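Print this page | E-mail this thread

Scuffs and black bits on pale printed panels, plus a washing question

lihua_lai
Hello all, long-time reader, hardly ever post. I've got a small walled-in sorting space with big flowery panels up the sides and pale printed panels for the floor, and I love it to bits, but the floor is driving me round the bend! It's white-ish underneath with very faint pastel pictures on top, and it picks up every scratch and speck going. I wipe it, I turn my back, and there are little black bits again.

What I've tried so far is a damp cloth and washing-up liquid (fine, but the grey scratches don't shift) and a dab of Dekivent cream on one corner, where I chickened out after ten seconds in case the print came off too. Has anyone got scuffs off a printed surface without losing the picture?

Second question while I'm here. Would you wash a lavender T-shirt, a pair of dark grey jeans and a cream top with a green print all in one go? At 30, obviously. My sister says I'm asking for trouble.

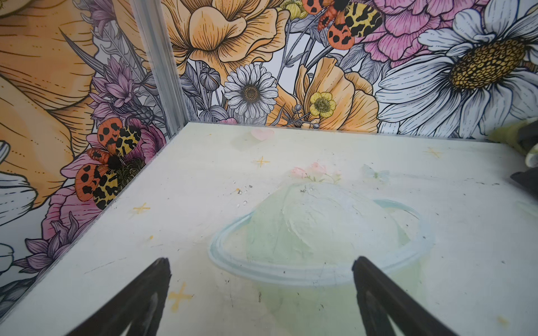
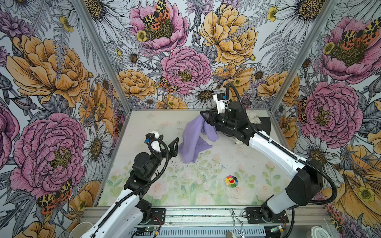
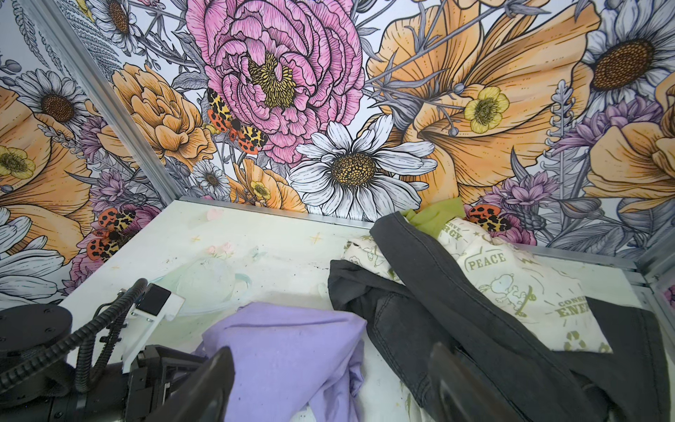
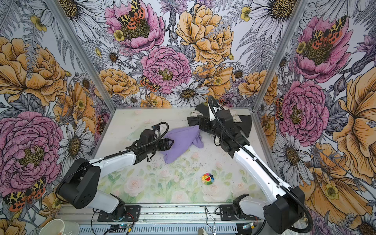
The planet floor is in the first one, and the cream top is in the third - it's the one with PEACE across it.

Plukitz_Paul
Oh I like those moths. Sorry, no help at all on the scuffs, I just had to say it. There's one sitting right in the middle of the peony at the top of the back wall in the last picture and I want it on my landing.

Branislav P
Stop with the cream, please! I ruined a printed tray that way. It took the shine off first and then the colours went chalky, and you can't put either of them back. On anything printed I use a barely damp microfibre cloth and a drop of plain liquid soap, then a dry one straight after. If the scratches are in the surface then they're in the surface and you live with them. The specks are another matter. Hoover first with the soft brush and wipe second, otherwise you're dragging grit about and making new scratches.

thijs_m
Disagree a bit with Branislav. A melamine sponge with hardly any pressure got grey rub marks off my daughter's desk and the cartoon foxes are still there. Try it somewhere out of the way, obviously. Not on that pink heart near the back!

Branislav P
A melamine sponge is very fine sandpaper, Thijs. Your foxes were lucky.

thijs_m
My foxes are four years old and thriving.

wingsze
On the washing, I'm with your sister. Dark jeans go in on their own or with other darks, every time, and cream is the last thing I'd put next to them. The lavender I'd risk with the cream if it's been washed a few times already. And turn the printed one inside out before it goes in. I had a top with a big print on the front and it cracked right down the middle after one hot wash (my own fault, I was in a hurry and pressed the wrong button).

Snoopy on a skateboard deserves better than that, by the way. And is that ENERGY up at the top? I can only read the ERGY.

lihua_lai
Inside out, noted, thank you! And that's the only Snoopy thing I own so I'll be careful with him.

Cheng-en H
I wash everything together and have done for years - colour catcher sheet in, 30 degrees, done. Old jeans hardly let anything go anyway, and those look pretty faded to me.

wingsze
Faded where, though? They still look dark to me. I wouldn't trust a sheet with anything cream.

Cheng-en H
Fair enough, it's not my top :)

Plukitz_Paul
Could the black bits just be fluff from the clothes? I get no end of it on a white worktop if I fold dark trousers there.

lihua_lai
Could be. Some of them feel gritty though, so I don't think it's all fluff. I've got the soft brush out now and I'm going to do the rose floor first, then the planet one. The little rainbow flower badge can go in the dish by the door while I'm at it. Not touching the sponge yet, sorry Thijs.

thijs_m
It'll be there when you need it.

Branislav P
Dry cloth afterwards, don't forget. Let us know how the corner with the cream looks in daylight.

Print this page | E-mail this thread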